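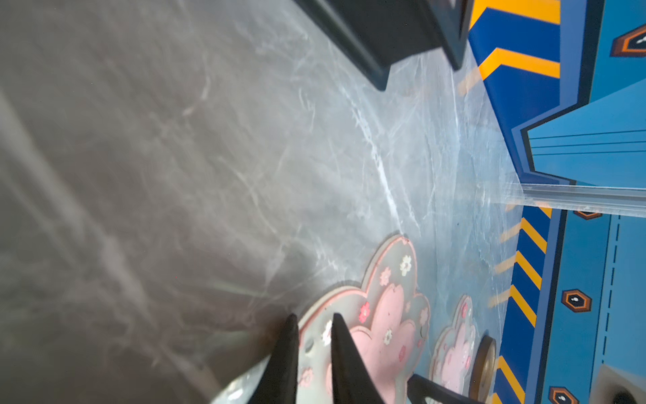
Brinlow Reader Reviews: Data Card

Summary
Brinlow Reader Reviews is a collection of short reviews of biographies and travel memoirs, written by members of the Preltano reading circles. Each record holds one review, the title of the book, its subject area and a rating from 1 to 8.

Contents
The release has 73 reviews in 17 plain text files, one file per reading circle. Reviews run from a single paragraph to two pages. Spelling is left as the reviewers wrote it -- only line breaks were changed.

Collection
Reviews were submitted on paper or by email and typed up by the Jafarzadeh Library Fund. Reviewer names were removed before typing.

Known limits
Missionary and polar biographies make up a large share of the titles. Eight reviews lack a rating; the field is left blank in those records.

Use
The collection may be copied for teaching and study. Please credit Dreltunness Press, which keeps the master copy. Corrections received by December will appear in the next release.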